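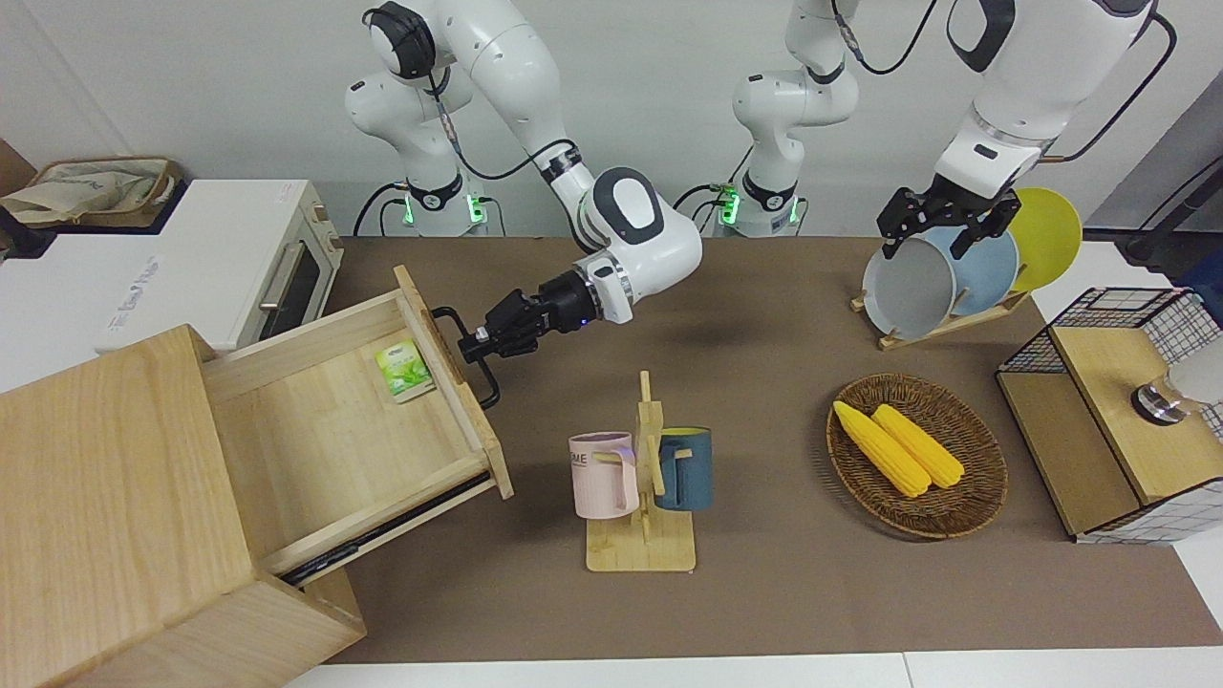
According to the night shift at Godlow, a gripper never wears out; it merely gets worse until someone important is watching. The remark is unfair to grippers, but it is a fair account of how most of them are looked after.

Textbooks > Keeping Machines Going > Chapter 6

Chapter 6: Fingers, Wrists and Other Worn Parts

Reading time: 4 minutes

A two-arm cell that opens drawers and handles plates leads a harder life than its brochure admits. A drawer runs along one line and a hand seldom pulls along quite the same one. The difference goes into the fingers, then the wrist, then the maintenance budget.

The Skodance cell used in this chapter was checked every 300 hours. At 1,796 hours its right gripper began to let go of handles halfway through a pull. Two people retuned the grip force. A third cleaned the fingertips and found a loose screw.

We shall therefore begin with the screws. Before touching either arm, stop the cell, lock off the power and support anything the grippers are holding. Plates are cheap, but the paperwork is not. Then work from the fingertip back to the wrist, writing down each fault before you mend it.

Related chapters
Chapter 5: Cables and Where They Rub
Chapter 7: Setting Grip Force
Chapter 8: The Ziltora Logbook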